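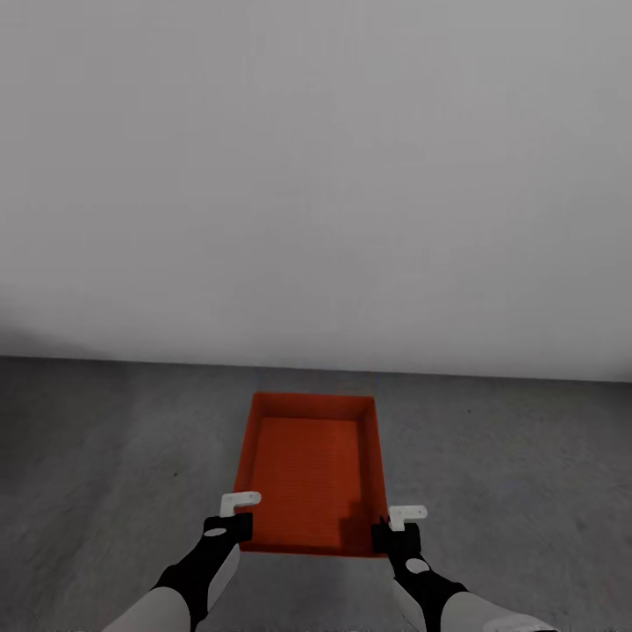
Brorka Robotics Laboratory
@brorkalab
The Brorka Robotics Laboratory is pleased to report on the March round of its demonstration-gathering program for two-armed handling. The posts below cover the task, the recording procedure and the terms on which the examples will be shared. 1/14

Brorka Robotics Laboratory
@brorkalab
The task is tray lifting. A two-armed robot takes hold of an open tray by its side walls, raises it level, holds it for 3 seconds and sets it back down. All examples in this round are recorded in simulation. 2/14

Brorka Robotics Laboratory
@brorkalab
The tray is orange-red and shallow, with four low walls, and lies with its long side pointing away from the robot. It is empty in the view attached to the first post. Loaded trays are reserved for the next round. 3/14

Brorka Robotics Laboratory
@brorkalab
The surroundings have been kept plain: a grey floor, a light grey wall and no other objects. Partners at Gommont asked whether this makes the task too easy. We consider it a suitable baseline. Cluttered rooms will be recorded as a separate set, under a separate name. 4/14

Brorka Robotics Laboratory
@brorkalab
Each example is produced by a trained operator who guides both arms by hand controller from start to finish. Scripted motions are not accepted in this set. An earlier trial mixed the two sources, and the resulting policy copied the script's pauses. 5/14

Brorka Robotics Laboratory
@brorkalab
Operators are asked to bring the white L-shaped fingers to the near end of the tray, one on each side, before closing on the walls. The two arms need not arrive together. They must, however, both be in contact before any upward motion begins. 6/14

Brorka Robotics Laboratory
@brorkalab
A question received from Flirndale: are failed attempts removed? They are not. A failed attempt is labeled as such and stored with the others. Users who wish to train on successes alone may filter on the outcome field. 7/14

Brorka Robotics Laboratory
@brorkalab
An attempt is marked as failed when the tray slips from either hand, tips past the set limit or is dragged along the floor without leaving it. Corrections made by the operator during an attempt are kept and do not count against it. We would like the learner to see recoveries. 8/14

Brorka Robotics Laboratory
@brorkalab
Starting positions vary. The tray is shifted and turned slightly before every attempt, and the arms begin from a pose drawn at random within safe bounds. The random seed is stored with each recording, and the seed for the first session is 1981. 9/14

Brorka Robotics Laboratory
@brorkalab
Lighting is soft throughout, with shadows left on. In the attached view a stepped shadow crosses the lower right of the tray's interior. Its jagged edge follows from the shadow resolution we selected to keep rendering fast. Teams that train from images should take note of it. 10/14

Brorka Robotics Laboratory
@brorkalab
Recordings contain camera images, joint positions for both arms, gripper commands and the tray's true position. The last of these is intended for scoring. We ask that results obtained by giving it to the policy as an input be reported separately. 11/14

Brorka Robotics Laboratory
@brorkalab
The target for this round is 100 accepted examples per operator. Each recording is reviewed by 2 people who did not produce it. Where the reviewers disagree on the outcome, the recording is set aside and is not counted toward the target until the label has been settled. 12/14

Brorka Robotics Laboratory
@brorkalab
The set will be released under the name Ventura, free of charge for research and teaching. The operator guide and the review form will be included. Requests for early access should state the intended use and the file format required. 13/14

Brorka Robotics Laboratory
@brorkalab
Correction to post 11: gripper commands are stored for the left and right hands in separate fields, left first. The format note sent to Gommont listed them in the reverse order. A revised note has been issued, and the earlier one should be discarded. 14/14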